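Open day at Ultstead, bimanual cell demo: notes and questions
Forum index > Automation and handling > Visits and shows
Thread started Wed 20 October

torque_ripple wrote:

I went to the open day at the Ultstead works and spent most of it at the two-arm cell in the back bay. Posting notes while they are fresh. I have no connection with the company.

The task being shown was block stamping on paper. One arm holds a small block, inks it, and prints onto a sheet on the table. The other arm is there to steady and reposition the sheet. The staff call the project Elleck. It is meant as a test bed for contact tasks where the contact force matters more than the position, and they were clear that no customer is waiting for printed paper.

What I wrote down:

Cell: two arms, one shared controller, one table. Position hold on everything except the vertical axis of the stamping arm, which runs under force control during contact.

Force setpoint: 15 N at contact, ramped to 20 N for the press. They said they had tried a single step and had seen overshoot.

Program: the stamping motion was taught by hand guiding. Sheet handling was still being tuned and was run only on request.

Session length: each showing ran until the operator stopped it. The same sheet stayed on the table through several passes.

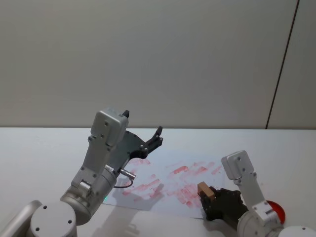
Questions I came away with

1. Why is there no fixture under the sheet? I saw no clamps, and I was told there was no vacuum plate. The second arm is supposed to do that job, but it spends a good part of the cycle open and clear of the paper.

2. How is slip of the block in the fingers detected? The answer I got was "motor current," which does not seem enough for a small wooden part.

3. Is the smear a lateral error during the press, or a late lift? I asked, and two people on the stand gave me two answers.

If anyone else was there, I would like to compare notes.

----------

flangeface wrote:

I was there in the afternoon. On your third question, I think it is a late lift. Look at the marks. They are short and horizontal. If the press itself were drifting you would expect a longer drag, and you would expect the direction to wander as the arm changes configuration. A short streak in a constant direction looks like the lateral move starting before the contact has been released.

The fix is to gate the lateral move on measured force. Wait until the vertical force is below a threshold, then wait a little longer, then move. We do this on a labeling station and it cost us almost nothing in cycle time.

----------

gray_bin_803 wrote:

I don't agree with that. A photo of the finished sheet cannot separate the two cases. Several passes on one sheet will overlap, and a row of overlapping prints can look like a streak without any sliding at all. You need the force log and the position log on the same clock.

I also think people are too quick to blame the program. A block held between two stiff fingers can pitch under load. The face then comes down on an edge, the ink is pushed ahead of the edge, and you get a blotch with a tail. The arm can be doing exactly what it was told.

----------

flangeface wrote:

Overlap gives repeated edges. I see smear, with very little edge left in it. But I accept that the logs would settle it, and we don't have the logs.

Pitching is possible. It would be easy to check by printing once on a clean sheet, with the block regripped each time.

----------

torque_ripple wrote:

I asked for a single print on a clean sheet. The operator said it was possible but that changing the sheet meant stopping the cell and opening the gate, and there was a line of visitors waiting. Fair enough on an open day.

One correction to my first post. The force ramp is in the wrist sensor frame, with no compensation for the block. I had left that out. If the block pitches, the sensor will see the moment, but nothing in the program uses it.

----------

ohm_on_the_range wrote:

That last point is the interesting one. If the moment is already being measured then slip and pitch detection come nearly free. Set a limit on the moment about the finger axis, abort the press when it is exceeded, regrip, try again. I would do that before adding any tactile hardware.

On the missing fixture: I visited Maltemska in June, and they had a similar two-arm setup folding cloth on a bare table. The reasoning there was that a fixture hides problems you want to see during development. I don't fully buy it, but it is a reason.

----------

gray_bin_803 wrote:

It's a reason for a lab. For a demonstration I would tape the sheet down. A visitor who sees red smears remembers red smears, and goes home thinking that force control does not work.

----------

wan_cell_589 wrote:

I work on the Wan line, so I see a lot of compliant placement and have some bias here. I preferred this demo to the usual pick-and-place loop. The usual loop has been run so many times before the doors open that there is nothing to learn from it. With this one you could stand at the fence and form an opinion about the contact phase, and we are now several posts into arguing over it.

Two things I would add to the notes. The approach speed looked low to me, well under what the arms can do, and the fingers were plain and hard. I would try a thin rubber pad on each finger before touching the controller. It costs very little and it changes the grip behavior more than any gain will.

----------

flangeface wrote:

Pads will add compliance in the wrong direction. The block will sit more firmly but it will also shift sideways under shear, and shear is what we are arguing about.

----------

wan_cell_589 wrote:

Depends on the pad. Thin and hard, bonded over the full face. I'm not suggesting foam.

----------

torque_ripple wrote:

I have sent the moment limit question and the force gate question to the contact address on the Ultstead handout — also asked whether they would share one cycle of force and position data. I will post the reply in this thread if they let me.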